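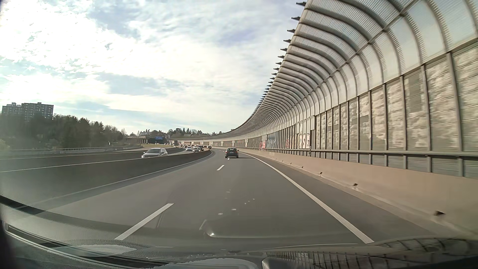 Drumming noise on the motorway, passenger side - troubleshooting log

Status: open, waiting on part
Product: Watomon roof bars (pair) with the Jancombe clamp kit
Opened: November 30, 2019

What's happening

Hello, me again. I've got a low drumming noise that comes in on the motorway and I can't decide if it's my roof bars, a door seal or just the road. I'm writing it all down in one go because your form said "as much detail as possible" and I took that personally!

The worst of it is on the long left-hand bend where the tall curved noise barrier is, the one with the ribbed see-through canopy leaning out over the roadside and graffiti further along (big white letters, RSE or something like it). I get a sort of wub-wub-wub through the passenger door all the way along. Windows shut, radio off, heater fan on low. It's loud enough that we have to raise our voices a bit.

The bars had done 2,138 miles when I first noticed it. Fitted them myself with the clamp kit, following the leaflet, and no trouble at all before that.

What I've tried so far

1. Took the bars off completely and drove the same stretch. The drumming was still there along the barrier but much softer, and gone once I was past it. So some of it is the road, fair enough.

2. Put the bars back on and torqued the clamps again. One of them took almost 2 full turns, which surprised me. Bit better, still there.

3. Swapped the bars front to back. No difference. Swapped them back.

4. Taped over the slot on top of the front bar. Big difference! The whistle I'd stopped noticing went away and the drumming dropped by maybe half. Then the tape came off somewhere past the services, so that was the end of that.

5. Checked the passenger door seal with a strip of paper all the way round. Grips everywhere except one spot near the top corner, where it slides out if you pull gently. I've ordered a replacement seal from Dhillon, part ending 252, and it's meant to be a push fit.

6. Moved the front bar forward by 20 mm, still inside the marks on the leaflet. Can't honestly say I heard any change, and my other half says it got worse. We've agreed to disagree.

Where it goes quiet

There's a more open bit of the same road with the low concrete barrier and a long graffitied wall on the left, and a nice wide strip of tarmac on the other side of the solid line. I use it as my comparison. Same speed, same lane, and with the bars on I get a steady rush of wind and hardly any drumming. Which makes me think the sound is bouncing back off the tall barrier and I'm hearing my own car twice, if that makes sense? I'm no expert, I just drive up and down it a lot. 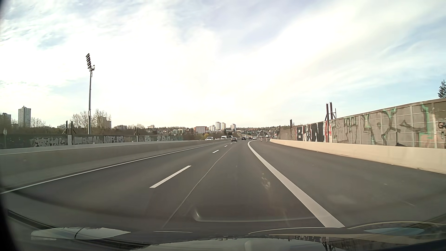 The comparison stretch, with the very tall floodlight mast behind the left-hand wall.

I ran both stretches again with the tape redone (proper cloth tape this time) and my scores out of ten for annoyance were: barrier bend, bars bare, eight. Barrier bend, bars taped, four. Open stretch, bars bare, three. Open stretch, taped, one. Very scientific, I know.

Questions for you

Is there a rubber strip that's supposed to sit in the slot on top of the bar? The leaflet shows a thin black line there but it isn't in the parts list, and there was nothing like it in my box. If there is one, can I buy it on its own?

Is it normal for a clamp to back off that far? I've put a dab of paint across each bolt so I can tell if any of them move again.

And should I leave the front bar where it is now, or put it back on the middle mark?

Update, same ticket

Thanks for coming back so quickly. So there is a strip, it should have been in the box, and you're sending a pair out. Brilliant. I've put the front bar back on the middle mark as you asked and checked the paint dabs - all four still lined up after the school run and a trip to the tip.

The door seal hasn't turned up yet. I'll fit the strips first and do the bend and the open stretch before I touch the door, otherwise I won't know which one did it. Please keep this open until I've posted the new scores.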